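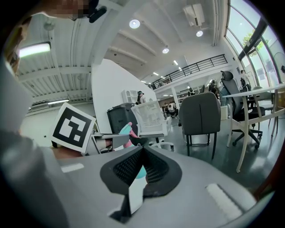

I finally made it to the Zullura open day on 7/7/24, after missing the one in June. Got lost twice on the way over from Drellness and still walked in before the welcome talk was done!

The Villanueva class is the one I wanted to see. It's a student project, and they teach grippers to pick things up by doing the picking themselves, by hand, over and over. One student told me her team had saved 2578 tries since the course started (she had the number written on her wrist). The goal is 100 good ones per object before they're allowed to move on to the next.

The space is lovely -- high white ceiling, tall windows with trees outside, and a balcony with a black railing. A couple of office chairs too, which my feet liked.

They let visitors have a go, so of course I signed up. I was number 37 on the list and waited forever, chatting with a dad whose son is in the Susex club and wants to switch over. My turn lasted 2 minutes. It's harder than it looks! You squeeze way too fast at first, and your wrist wants to twist, and the students are very nice about it.

I asked if grown-ups can take the class. They can, evenings only, and the form is at the front desk. I took two.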